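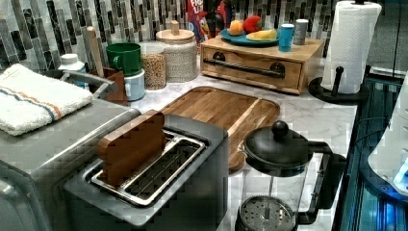 Barry Catterall wrote in last November that a crowded counter is a sign of a kitchen that gets used, and that every handout telling people to clear it was written by someone who eats out. I have some sympathy. I also think he lets the counter off too easily, and so do most of the books on our list.

Household Spaces, session 10
The counter: storage or work surface?
Notes by Shirley Cheetham, 2019-02-28

1. The usual claim
The standard advice says to keep out what you use daily and put the rest away. Ask people what they use daily and they will name nearly everything. The Heywood reading takes those answers at face value, which is my main complaint about it.

2. What a crowded counter looks like
Take the one at the top of these notes. A toaster and a toaster oven stand side by side, with a towel folded over the oven. The cutting board lies flat behind the toaster, so anyone wanting to chop has to reach over or move something first. Two appliances that can both brown bread may be justified, but I would want to hear the case.

3. Stacking
The wooden box with the drawer holds a plate and two cups on its top. Writers on small kitchens like this sort of thing and call it "gaining a level." Maybe. The drawer still opens with things on top, so a drawer box does better here than a lidded one. A plate of fruit and vegetables up there is easy to reach — and just as easy to leave there for a week.

4. The Griker figures
Griker surveyed 600 households and reports that clear counters lead to more home cooking. Read the method page before you quote this. Only 131 households sent in the second form, and they were asked to judge their own counters. People who like cooking may simply tidy more.

For next time
Draw your own counter from above, as it is now, before any cleaning. Mark what you moved the last time you made a meal. Bring the Zondcombe chapter too, and be ready to say which parts you don't believe.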